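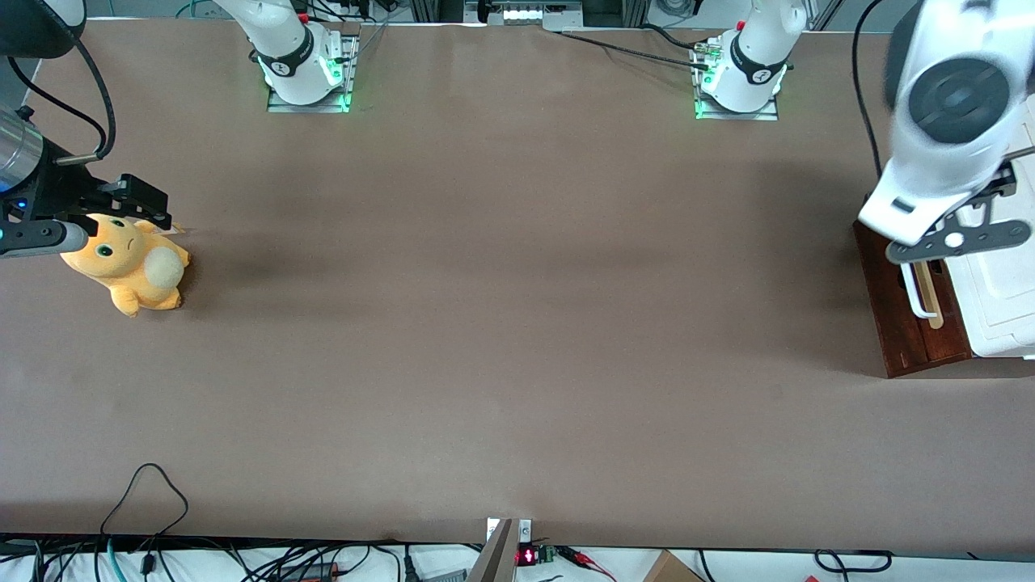

Every spring some magazine tells parents to cull the soft toys. The advice is always the same: keep the favorites, bag the rest, your child will never notice. I have never believed a word of it.

My doubt starts with the word favorites. Ask a six-year-old to pick hers and you get an answer good until bedtime. My daughter's best animal in April was a rabbit she had ignored for two years. It had been under a bed with one sock and a library card. By the magazine's rules it should have gone in the first bag.

Then there is the one-in, one-out rule, which Dagmar Jireš pushed hard in her talk at the Plenthorpe library. I went, I took notes, and I asked her what happens when the new toy is a dud. She said children learn to choose carefully. Maybe hers did. Mine learned to hide things behind the dryer.

I am no fonder of the other camp, the people who say a stuffed animal is a member of the family and must be kept forever. My neighbor Jae-in Won kept 66 of them in plastic tubs for 18 years, waiting for grandchildren. The grandchildren arrived and wanted the tubs. A plush toy is cloth and filling with a face sewn on, and most of what we feel about it comes from the face. Toy makers know this perfectly well. Put two small eyes and a little stitched mouth on a cushion and no grown adult can drop it in the trash without turning it over first.

So what do we do at our house? Less than you'd hope. There is one basket. When it overflows, we tip it out and my daughter puts back what she wants, and the leftovers sit in the hall closet for a few months. If she asks for one, it comes back, no speech. If she doesn't, it goes to the thrift store on Zeman Street - assuming they'll have it, and lately they often won't.

I can't claim this is a system. The basket is full again as I write, and there is something with a very large tail sticking out of the top that I don't remember buying.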